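Cell 3 pusher rod: resetting the tool offset after a wrist fitting change

Clitgate workshop bulletin, Apr 21, 2018
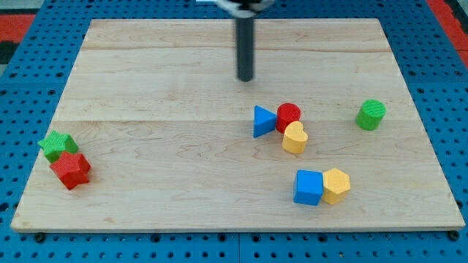
The pusher rod on the block-sorting cell was taken off in February when the wrist fitting was replaced. The rod went back on with the old tool offset still loaded in the controller, and from then on it ran low at the far end of the maple board and clear of the blocks at the near end. Anyone who has logged a missed push since then should treat the result as suspect.

The offset has now been retaught. Clamp screws on the fitting are to be tightened in three passes, alternating sides, with the rod seated fully home before the first pass. Check that it hangs plumb against a machinist's square on the board, in two directions at right angles. Then run the touch-off routine at 16 points and save the result under a new tool number. Do not overwrite the old one; Younis still calls it in two of its calibration scripts.

The board itself also needs attention. It is bolted through the blue perforated table, and the bolts at the front had backed off enough to let it rock. Snug them by hand first, then finish with the short key. Over-tightening will bow the board and put the error back in.

Blocks can stay on the board during the rod check, provided the touch-off points are kept clear. Stars, hearts and cylinders all have the same textured finish, and any with a worn top should be set aside in the Grorico bin.

The revised procedure is filed as sheet 916. Zavon will get the same change once its replacement fitting arrives.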